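Right gripper drops out of hold during table reset
Etley Forum > Bimanual setups > Faults and safety

torque_ledger
Posted 10/1/21
Two-arm table cell, Brulten controller, parallel grippers on both wrists. During reset the arms are in software hold with jaws open while the operator places the objects. On 6 of 400 resets the right arm left hold and sagged 40 mm at the wrist. No fault raised. Log shows the hold flag dropping for 59 ms, then returning. No contact so far. Reset position, operator working from the right:

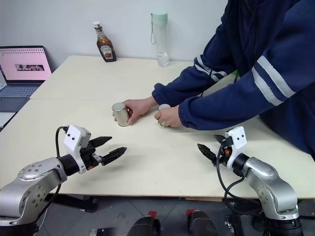

Re: Right gripper drops out of hold during table reset

seamline
Check the wrist cable before the controller. Intermittent supply at the connector gives you this kind of dropout, and it tends to follow one arm. Swap left and right and see whether the fault moves.

kestrel_dh
Disagree with the order of work. First item is that a person is reaching over the table with both arms powered and only a software flag holding them. That is not a safe state. Use the brakes, or cut drive power at every reset.

torque_ledger
Brakes add a re-home on this arm. We tried it in June and lost repeatability on the cube task.

kestrel_dh
Then fix the re-home. A 40 mm drop with no fault raised is reportable at our site (Destville) and the cell would be locked out.

seamline
Both can be true. Brake it for now and still swap the cables. How close is the hand to the jaws at the cups?

torque_ledger
Close enough that I take the point. Cup placement is the worst case. 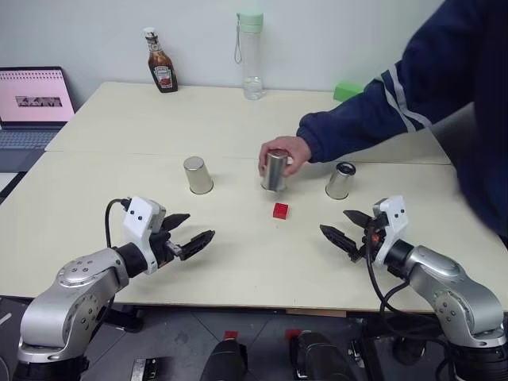
Cup reset, both grippers open, red cube in front of the cups.

kestrel_dh
I would not put a hand there on a hold flag.

hexdriver_9
Had the same thing with an Akgül power board. The flag was a symptom: bus voltage dipped, the watchdog cleared hold, then restored it without logging. Scope the bus at the right arm.

seamline
A dip on a shared bus should hit both arms. He only sees the right.

hexdriver_9
Depends on the threshold. Ours were not matched between arms.

torque_ledger
Cables swapped, drive power now cut at reset. Will scope the bus on Monday and post the trace.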